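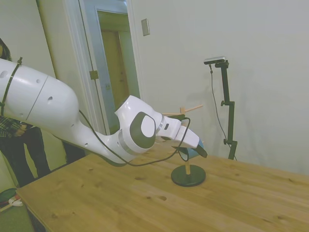 Can you teach a robot a household job simply by showing it? Up to a point, and the point comes sooner than the leaflets suggest. It will usually learn the job you showed it, with the cup you used, on the table you used.

I went to the Tristeck open day in Starkenton on March 3, 2019, mostly because the train was cheap and the leaflet promised "robots that learn like apprentices". I have trained apprentices. They ask questions and go home at five.

The job in our room was hanging a cup on a mug tree. The arm is white and much bigger than I had expected for a cup. Ivana Cabral, our guide for the morning, explained the two ways of showing it what to do. You can take hold of the arm and push it through the movement yourself, or you can stand back and steer it with a hand control. Either way the movements are stored, along with what the cameras see, and a program called Inga is trained on the lot.

I asked how many goes it needed. For this one task they had recorded 106, which sounded modest until Ro-un Baek, who had done most of them, said he threw out the first 50 and started again. His early ones were jerky and the program had copied the jerks. I liked him for saying so. The leaflet has it that "anyone can teach Inga in an afternoon".

Visitors were allowed a turn with the hand control. I was dreadful. The cup is easy enough to hold, but lining a handle up with a peg when you can't feel anything through your fingers is maddening, and I kept going too low. A woman from the Tustdale coach party did far better and was rather pleased with herself — fair enough.

What I wanted was a cup it had never met. I had brought my own, a heavy thing with a small handle, and was told that wouldn't be possible today. Perhaps in June. I also asked what happens if the mug tree is moved a hand's width to the left and got a long reply about "coverage", which I took to mean more recording.

The price, when someone at the back pressed for it, was 3000 a month for the hire of one arm with the software. I wrote it down twice. Tea was in the foyer afterwards, in paper cups.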